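Rarkby Repair Room – Inside the Old Workstations

Welcome back, and thank you for your patience with me, as I know I promised this page in April and it has taken me rather longer than that to sit down and write it. For those who are new, the repair room at Rarkby takes in retired office computers, opens them up, sorts out what is still good, and sends the rest off to be recycled properly. We have had 40 of the big workstation type this season, all from the same engineering office, and I've become a little fond of them. They are heavy, they are awkward to carry up the steps, and they are so nicely laid out inside that I could look at them all afternoon.

Bernd Hagedorn, who taught me most of what I know about hardware, likes to say that you should look into a computer for two full minutes before you touch anything in it. I used to think he was teasing me. Now I do it every time, usually with my coffee in the other room where it can't do any harm!

Click through at your own pace, and do read the little notes if you have time for them.

On its side, lid off

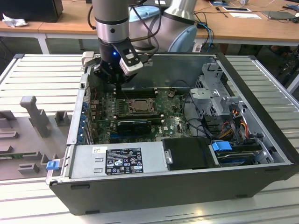 I always lay a tower down before I do any real work on it. Standing up, everything hangs off the board sideways and you are forever fighting the weight of the graphics card, but once the case is flat you can see straight down to the board and get both hands where they need to be. The drive cage takes up a good share of the room in these Dells, and the power supply wires run down past it in their red, yellow, orange and black. I like to follow each bundle with a finger from one end to the other before unplugging a thing. It is slow going the first time and much quicker by the tenth.

Heike Pfeiffer keeps our notebook, and she writes down which cable went where before it comes off. I tried doing without that once, on a machine I was sure I knew by heart, and I spent most of an evening with a spare plug in my hand wondering what on earth it belonged to. So now the notebook stays within reach, with its pencil on a string.

Dust gets cleaned out first. We use a soft brush for the corners, and for the outside of the case a Clinel wipe does nicely on years of desk grime, but we keep anything damp well away from the boards. Drives are listed separately and wiped or destroyed before anything else leaves the building – we are strict about that, and I'm glad of it.

Close up around the socket

Now for my favorite part of any machine. The processor sits in the middle of the board with its metal bracket around it, and when the bracket's frame is swung up you get a proper look at how the whole thing is held together. Memory slots stand in a bank on either side, with little white latches at the top ends, and in this one there is a green module in the outer slot on the right. Up toward the top left is the round battery, much like the ones in kitchen scales, that keeps the clock going when the power is off. There is even a USB port standing up on the board itself, inside the case, and visitors are always surprised by it.
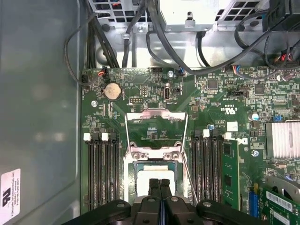
Do I need to take the processor out before I donate a computer?

Please leave it where it is. A processor is safest in its own socket with the bracket closed over it, and far more of them get damaged in a drawer or a padded envelope than ever do inside a computer. Bring the whole machine with the side panel on, and if you have already removed some memory or a card, put the pieces in a separate bag and tell us which machine they came from.

We are open from 2 in the afternoon, and the shelf by the door has sorted memory and power cables that anyone is welcome to look through. More pictures will go up when I get through the next stack of cases.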